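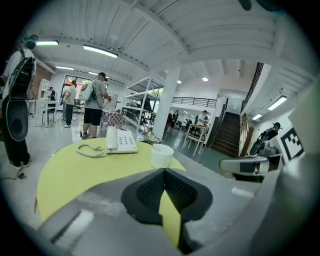 The switchboard at Udberg closed in October, and the woman who ran it for most of her working life agreed to talk about it on the condition that her name stay out of the story. She lives in a ground-floor apartment in Chisholm now, and she still answers the phone by saying the town first.

She started on the evening shift straight out of school. The exchange covered Udberg, the farms along the river and the paper mill at Clamau, which had 200 extensions of its own and, she says, produced most of the work.

"The mill never slept, so we didn't either," she said. "You'd get a foreman at two in the morning who wanted the boiler man, and the boiler man was at his sister's. You had to know that. It wasn't written down anywhere."

Training took a few weeks. New operators sat beside an older one with a second headset and listened. They learned to keep their voices level and to give the same four or five phrases to everyone. Chatting was against the rules, although she says the rule was mostly kept for the day shift, when the supervisor was in.

The job changed when automatic dialing came to the town. Local calls no longer went through the board, and over half the operators were let go within a year. She stayed on to handle directory questions and the mill. Later the work moved to a smaller room in the county building, where she answered for the county offices.

"People think the machines came in one day and that was it," she said. "It was slow. You'd notice you had time to finish a sandwich."

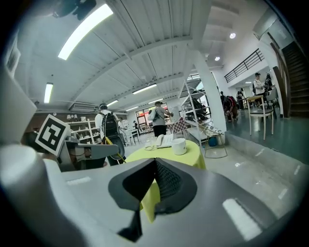 What she remembers best is the numbers. The doctor in Udberg was 407, and she says she could still put a call through to him with her eyes shut. The feed store was 2, a number it had kept from the very first board and refused to give up. She doesn't remember her own number from those years. She never had to call it.

Storms were the hard part. When the lines to Vemgate went down, every call out of the valley had to wait for the one route that still worked, and operators kept a list on paper. Births and deaths went first – that was custom and not policy – and everyone else took their turn. One winter the list ran to three pages, and a man came in on foot through the snow to ask where he was on it.

"I told him he was near the bottom," she said. "He sat down and waited. I think he liked the heater."

She was asked whether operators listened in. She took some time over the answer.

"You heard the start of things," she said. "You had to check the line was good. Some of the girls stayed on longer than they needed to. I did it maybe a few times when I was young, and then I heard something about my own family and I stopped."

She wouldn't say what it was.

The county has moved its calls to a recorded menu. She has tried it once, to ask about her property tax, and got through to the right office after pressing three buttons. She said it worked fine. She kept her headset, which is in a kitchen drawer with the spare fuses, and the museum in Vemgate has asked for it. She told them they can have it in the spring.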